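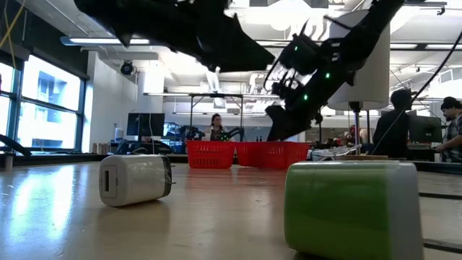 Window light on a light wood tabletop with a shine to it.

Thread on lighting a room you have to work in. I've spent most of a year fixing the light in our house and in the back office at Stojanovska, where I do the books. I'm not an electrician. Everything below is stuff you can do with a ladder and a screwdriver, or by moving furniture.

Background: I'm 60 and my eyes are not what they were. I kept blaming my glasses. I got a new prescription in November, and the headaches kept coming at 4 in the afternoon, same as before.

My optometrist asked what the light was like where I read. I had no answer. I'd never looked at it. I could tell her what chair I had and what monitor, but not what bulbs were over my head.

So step one was to look. I sat in my chair at breakfast, at noon, at 4 and after dinner and wrote down where the light was coming from and what was bothering me. I used the back of an envelope.

At home the problem was easy to name. One ceiling light in the middle of the room, desk against the far wall. The light was behind me, so I was working in the shadow of my own head.

People do this all the time because builders put the fixture in the center and desks go against walls. You can't do much about where the fixture is without opening up the ceiling. You can move the desk or add a lamp.

I added a lamp first. I put it on the right because that's where the outlet was. I'm right-handed. Now I had a shadow of my hand on the page exactly where the pen was.

Moved it to the left with an extension cord, shadow gone. If you're left-handed, put it on the right. My father told me this when I was in grade school and I ignored it for half a century.

Next was bulbs. The number to look at is lumens. Watts tell you how much power it uses. I had been buying "60 watt equivalent" for years without reading the rest of the box.

The other number is color temperature, in kelvins. 2700 is yellowish, like the old bulbs. 5000 is bluish white. I like something in the middle for paperwork and the yellow ones for the living room. This is taste. Buy one of each and try them before you buy a case.

Don't mix them in one room if you can help it. I had a warm bulb in the lamp and a cool one in the ceiling, and a sheet of paper looked like two different sheets depending on which end I was reading.

There is also CRI, which is how well colors show up. Look for 90 or better if you sew, paint, cook or sort anything by color. I found out because I could not tell my navy socks from my black ones in the bedroom. Changed the bulb, can tell them apart.

Now glare. I mixed this up with brightness for a long time. I thought the office was too bright, so I took out bulbs. Then it was too dark and there was still glare.

Glare is light hitting your eyes from a place you don't want it. Could be straight from the bulb. Could be bouncing off something: a screen, a glossy magazine, a countertop, glass over a picture.

A quick check for bounce. Lay a small mirror flat where your work goes, sit down the way you normally sit, and look at the mirror. If you see a light fixture in it, that fixture is what's shining at you off the paper.

Then move the work, the chair or the light until the mirror shows plain wall or plain ceiling. It doesn't take much. At the office I slid my desk over by 17 inches and the fixture was out of the mirror.

Seventeen inches meant moving the filing cabinet too, and the filing cabinet had not been moved since the building in Clandov was leased. I found a checkbook behind it from a bank that has since closed.

Shiny surfaces are the other half of it. A hard glossy finish on a table looks nice and wipes clean. It also shows you every lamp in the ceiling.

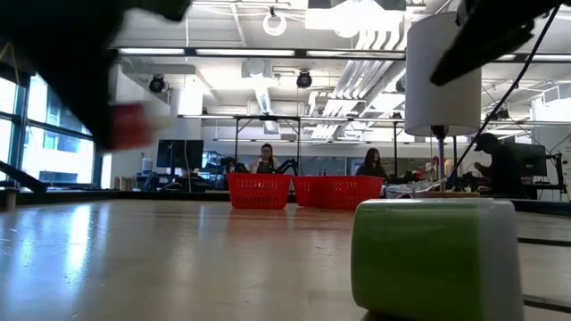

Overhead light in long pale streaks across the tabletop.

You don't have to refinish anything. A desk pad fixes most of it. Felt, cork, leather, a big sheet of blotting paper. Something dull, medium tone. I'd stay away from black because white paper on black is its own kind of tiring.

I bought a gray felt pad. It catches crumbs. I shake it out on the back step every so often. That's the only complaint.

Dining tables: use a tablecloth when the kids are doing homework. My sister thinks I'm strange for suggesting it, but she did it and left it on.

Windows. Best light in the house and also the hardest to live with, because it moves. You want the window to your side. Facing it, you squint. With your back to it, it's on your screen.

If you can't get sideways to the window, use a sheer curtain or a light-filtering shade. Blackout shades are for bedrooms. In a work room they just mean you turn on the lamps at noon.

Blinds with slats: tilt them so the light goes up to the ceiling. Most people tilt them the other way, for privacy. On the ground floor you may have to. Upstairs, try it the other way for a day.

Related, the ceiling. A white ceiling gives you a lot of light back for free. Ours was a cream color under years of cooking. Painted it flat white over a weekend and the kitchen was brighter with the same bulbs.

Flat paint, I said. I helped a friend who had used semi-gloss on his ceiling because it was on sale. You can see the fixture twice.

Wash your fixtures. Turn them off, let them cool, take the covers down, put them in the sink with dish soap. Ours had bugs in them. The hallway one had so much dust I thought it was frosted glass. It's clear glass.

Some numbers from my notes, for the people who like numbers. I bought a cheap light meter. On my desk at home, ceiling light only, at night: 37 lux. That is not enough for reading. It's barely enough for finding your reading.

I added the lamp and it came up to a level I could work in all evening. I'm not going to post the after number because the meter jumps every time I tilt it and I don't trust it that far. The 37 I checked over and over.

You don't need a meter. If you're leaning in to read, it's too dark. If you're leaning in and your glasses are right, it's definitely too dark.

Screens. Set the brightness so a white page on the screen looks like a white sheet of paper held next to it. If the screen glows like a lamp, turn it down. If it looks gray, turn it up. Do it again in the evening.

Also don't work at a bright screen in a dark room. Put a small lamp behind the monitor, pointed at the wall. I use an old clip lamp with a low bulb. This helped my 4 o'clock headaches more than any other single thing, at least on winter afternoons.

Dimmers. Check the bulb box for "dimmable." A regular LED on a dimmer will flicker or buzz. We had a buzz in the dining room that I blamed on the refrigerator, and I had the refrigerator pulled out before I figured it out.

If the dimmer is old, it may not get along with LED bulbs even when they say dimmable. Have it swapped. I called Dennis Dawber for ours because I don't do wiring. He was done before his coffee was cold and charged me a fair price.

Costs, since I've been asked. Bulbs, one desk lamp, the felt pad, the clip lamp I already had, a gallon of ceiling paint. The most expensive thing was the lamp, a Stollholm with a jointed neck. A used one would have been fine, I just liked it.

Things I bought that did not help: yellow-tinted glasses, and an anti-glare film for the monitor that went on with a bubble in it and made everything look like it was behind wax paper. I peeled it off.

Something I'd do differently: buy a lamp with a heavy base. The Stollholm is fine, but the first one I tried was light, and it tipped over any time I pulled the head toward me.

And get a lamp with the switch on the head or the base. A switch halfway down the cord ends up behind the desk. You'll be on your knees feeling for it.

Question from the replies about stairs. Light at the top and the bottom, switch at both ends if you can, and no bare bulb at eye level as you come down. We have a plug-in night light at the bottom. It has been on for years.

Question about renters. You can change bulbs, put the old ones in a box, and put them back when you leave. Plug-in lamps, desk pads, sheer curtains on tension rods. That's most of this list, so you're not missing much.

Question about the office and whether the boss minded. I asked first. She came in, sat in my chair, looked in the mirror, and asked me to do hers. I've now done 5 desks there. The one by the copier is still bad and I don't have an answer for it.

Somebody in Workum asked about north-facing rooms. Mine faces west, so I can only go by what I've read. North light is supposed to be even and cool, so you'd probably want more lamps and warmer bulbs in the evening. If you have a north room and disagree, say so in the replies.

Next job is the garage. It has a single bulb on a pull chain, and I want strip lights over the workbench before the clocks change. I'll add to this thread once they're up.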